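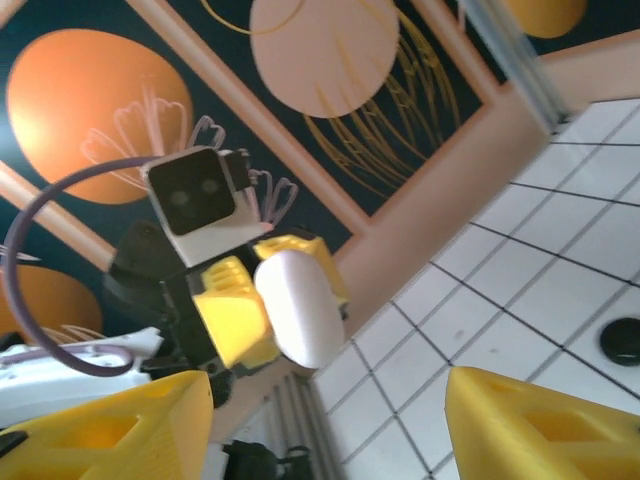 The view from gripper level at the Wellinstead open day, with the second arm waiting behind.

Search articles, topics, authors
June
By the features desk

The sign at the door promised "the helping hands of tomorrow," so I went in expecting to be let down, and I was let down more gently than usual.

Wellinstead occupies the back half of a former carpet showroom, and once a year it lets the public in to look at what it has been doing with its money. The main draw this time was Idis, a pair of tabletop arms that the company says will one day handle small, dull jobs in pharmacies, repair shops and school labs. One day is a phrase I heard a lot. I started keeping a list of the others: "in principle," "with more data," "once we scale." By lunch the page was full.

Still, the thing itself was worth a look. I had pictured a cage and a yellow line on the floor. Idis lives in a box with a white tiled floor and walls papered in dark teal, with big round suns in orange and gold and flowers drawn in thin pink line. It looks like the powder room of a hotel I can't afford. I asked a staff member about the wallpaper and was told that a busy background makes the job harder for the cameras, and so makes the results more honest. Maybe so. It also photographs very well, and I doubt that escaped anyone in the marketing office.

The demonstration was simple enough. A small black cap goes on the tiles. An arm has to find it, pick it up and hand it over to its partner. A child of four can do this while thinking about something else. We were told Idis would need 60 seconds.

On the first try the fingers closed a little short of the cap and came up with nothing. The second try nudged it a couple of tiles over. On the third the arm got hold of it, lifted it, and swung toward the other gripper with a slowness that had the whole room leaning forward. The handover worked. People clapped, me included, and then I felt silly about clapping. 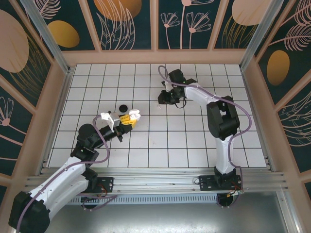 Idis at its tiled workspace, with the black cap near the tip of the left arm.

What I wanted to know was how much of this the machine was working out for itself. The answer took a while to arrive and came in pieces. The arms had been trained on recordings of people steering them by hand through the same task, over and over. The software, called Xenos, then tries to do something similar on its own. I asked how often it succeeds. The number I was given was 70 percent, on a good morning, with that cap, on those tiles. With a different object? Lower. How much lower? "We're still measuring."

I'd rather hear that than a lie, and I said so. But the brochure in my hand showed an arm passing a pill bottle to a smiling older woman, and there is a long road between that picture and a bottle cap on a bathroom floor. Last year's brochure, which I dug out of a drawer when I got home, had the same woman in it.

The build is more modest than the talk. The yellow gripper pieces are 3D-printed - you can see the fine lines of the print on the fingers - and the purple cables hang in loose loops along the arms. Both arms bolt to a plain aluminum rail. I liked this part best. Printed fingers can be replaced in an afternoon, the staff said, and they get replaced often. It felt like a workshop, run by people who fix things, and I trusted the room more for it than I did the slides.

The slides were in the next room and concerned Wevelora, a service Wellinstead plans to sell on subscription. For a monthly fee a customer would get 2 arms, the software and regular updates. The price was not on any slide. I asked, and was told it would depend on the customer. I asked which customers, and was told those talks were private. A man behind me asked what happens to the arms if you stop paying. There was some laughter from the front, and then the next slide.

I went back for the late afternoon run, when most of the crowd had drifted off to the coffee table. There was no commentary this time. The arm went down, missed, went down again and got its cap. It held on for a moment and dropped it. A young engineer reached for her notebook, wrote a line, and set things up for another go.

I stayed for 3 more. It caught the cap twice, and on the last one the handover went through cleanly, with only a handful of us left to see it. The brochure is on my desk. I'm keeping it to compare with next June's.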